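Inicio / Equipos / Células de desmontaje / Célula Grestine

Célula Grestine para desmontaje asistido de equipos informáticos

Fabricante: Grovargate
Familia: células colaborativas de banco
Documento relacionado: guía de puesta a punto y conservación

La célula Grestine está destinada a talleres y centros de formación que intervienen ordenadores de sobremesa y placas de servidor. Se compone de un brazo colaborativo, una pinza eléctrica, una plataforma de trabajo ranurada y el programa de control Clurwood. Se suministra sin utillaje específico: cada centro fija sus propios topes sobre las ranuras según los chasis que reciba.

La plataforma debe quedar nivelada antes de montar el brazo. Una vez atornillada la base, se ejecuta en Clurwood la rutina de referencia y se guarda el origen de la pieza en una esquina del chasis. El equipo que se va a intervenir se coloca tumbado, desconectado de la red y con la tapa lateral ya retirada. La tapa puede permanecer sobre la plataforma siempre que no invada el recorrido del brazo.
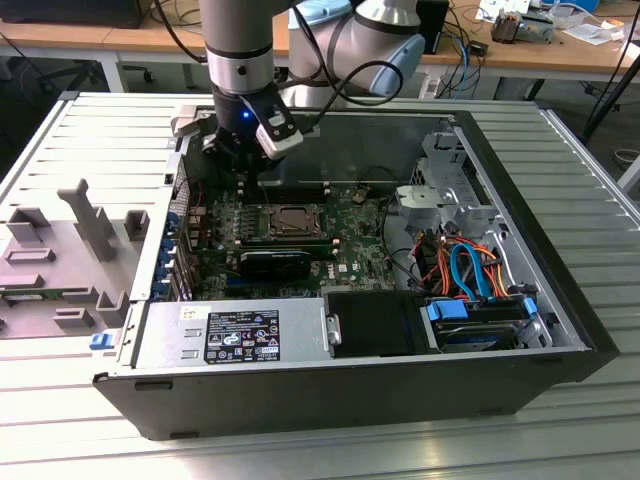

Torre de sobremesa abierta sobre la plataforma ranurada, con la pinza situada sobre la zona de las ranuras de memoria.

Puesta a punto

La aproximación se enseña en modo manual y a velocidad reducida. Se recomienda registrar dos puntos por componente - uno de espera, por encima del borde del chasis, y otro de trabajo - y no enlazarlos con trayectorias curvas. Los mazos de cables que crucen la zona de trabajo se apartan a mano antes de iniciar el ciclo. El cable de la herramienta ha de conservar holgura suficiente en todas las posiciones de la muñeca, también en la de reposo.

La fuerza de cierre se ajusta desde el panel de herramienta en una escala de 0 a 100. Grovargate entrega la célula con un valor bajo y aconseja aumentarlo de forma gradual, anotando el resultado en la ficha de cada modelo de chasis.

Cambio de chasis

Al pasar de una torre a una placa de servidor no basta con cargar otra receta. Deben revisarse el origen, la altura de espera y la orientación de la pinza respecto a los bancos de memoria, que pueden quedar a ambos lados del zócalo.
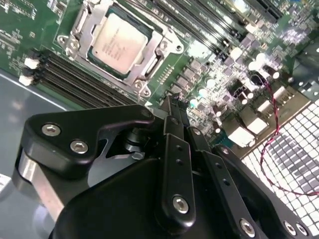
Tiempo de lectura: 2 minutos

Conservación de la pinza

Las placas de los dedos van unidas con tornillos de cabeza hexagonal interior. Su apriete se comprueba tras unos 900 ciclos y siempre que la pinza haya tocado el chasis de forma imprevista. La comprobación se realiza con el brazo en reposo y la alimentación de la herramienta cortada. Si un tornillo gira sin resistencia, se sustituye; no se admite el uso de fijador sobre una rosca dañada.

El polvo del interior de los ordenadores tiende a acumularse en las articulaciones de los dedos. Se elimina con pincel antiestático y paño seco. El aire comprimido queda excluido, y no se aplicará lubricante distinto del indicado en la guía.

Tras cualquier desmontaje de los dedos se repetirá la rutina de referencia. Los puntos guardados con anterioridad se verificarán uno a uno, a velocidad reducida, antes de volver al modo automático.

Asistencia

Los recambios de dedos y tornillería se solicitan a través de Ung, distribuidor autorizado, indicando el número de serie grabado en la base. La coordinación técnica corresponde a Parviz Khosravi. La revisión anual de las células en servicio se programa en marzo.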